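Wrist depth goes to pieces on shiny stuff, what are people doing about it?
Manipulation Software > Perception and Grasp Planning

tealeaf_ros
December 5, 2018
Evening all. Running the Keko planner against a kitchen counter setup and the grasp pose estimates are a lottery. Matte things are fine. Anything with a finish on it and the point cloud looks like someone sneezed. I've turned the confidence threshold down to 15, which lets in so much rubbish that the planner now sees grasps on thin air and scores them well. At 80 it sees nothing at all and reports success.

Wrist view from a recent session, so you know what I'm up against.

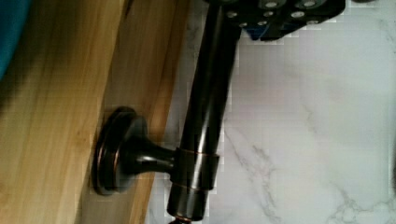 My current theory is that the estimator is fitting a cylinder to the reflections. It gets the axis about right and then slides the centre sideways by however much it feels like. Those long highlights running down the dark tube are as good as an edge to it, and the veins in the marble get promoted to edges too while it's in the mood. I've tried the hole filling filter, which fills the holes with confident nonsense. Would love to hear from anyone who has got Keko behaving on glossy surfaces without a can of matte spray.

gumboot_kinematics
Have you tried the matte spray?

tealeaf_ros
I have tried reading to the end of my own post, yes.

Numell_refugee
Your threshold isn't the problem. Keko normalises confidence per cloud, so 15 on a bad cloud means something different from 15 on a good one. It's in the release notes from June, under "minor". Average several clouds before you segment and set the threshold on the raw value.

Also, what does your fixed camera see? If the wrist view is the only thing feeding the planner you're making life hard for yourself.

tealeaf_ros
Minor. Lovely.

Fixed camera is calibrated and running, but only collision checking uses it. The view isn't bad, there's just a lot in it. Stainless steel, clear glass, a polished toaster slot. The colour segmentation handles most of it and the depth handles the fruit.

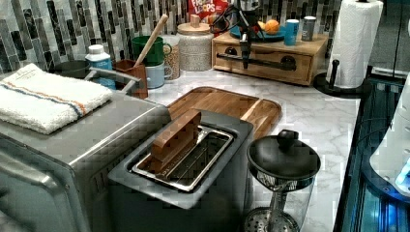 Leszek Szczepańska reckons fusing the two is a waste of effort until the hand-eye calibration is sorted, and that most "perception" threads on this board are calibration threads wearing a hat. Post your residuals. If you calibrated with the arm in one comfortable posture you've fitted the noise in that posture very nicely and nothing else.

Numell_refugee
Disagree, with respect. A calibration error shifts the whole cloud by a consistent amount. What's described up top is one object's centre wandering while the matte stuff stays put. Different animal.

Leszek Szczepańska
It can be both animals. Residuals please.

tealeaf_ros
Fine. 87 pose pairs, all taken with the wrist pointing more or less straight down. I can feel you typing.

Leszek Szczepańska
I wasn't going to say anything.

gumboot_kinematics
He was. Do them again with some tilt. The Malinowski routine in the tooling repo will generate the poses for you, but check them against your joint limits first. Ours proposed one behind the wall.

tealeaf_ros
Redone with tilt. Residuals roughly halved, which I resent. Averaging is on as well and the cylinder centre has stopped touring the benchtop. Clear glass is still hopeless, and the planner still likes to bring the forearm in low over the chopping board. Overhead view, for the planning people:

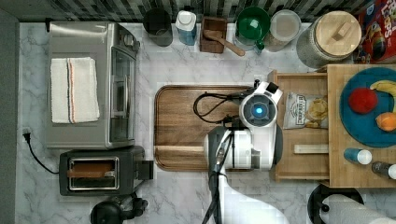

Page 2 of 2

Werholm
Planning person reporting in. Add a cost on elbow height and stop letting it treat the cable loops as free space. The default arm model has no cables, so as far as Keko is concerned they don't exist. I wrap the wrist in a fat capsule and accept that it gets a bit shy around bottles.

gumboot_kinematics
Fat capsule cost us half our reachable grasps. I'd sooner snag a cable.

Werholm
You say that now.

tealeaf_ros
Trying the capsule. Planning time has gone from 460 ms to long enough to put the kettle on, so I'll report back on that as well.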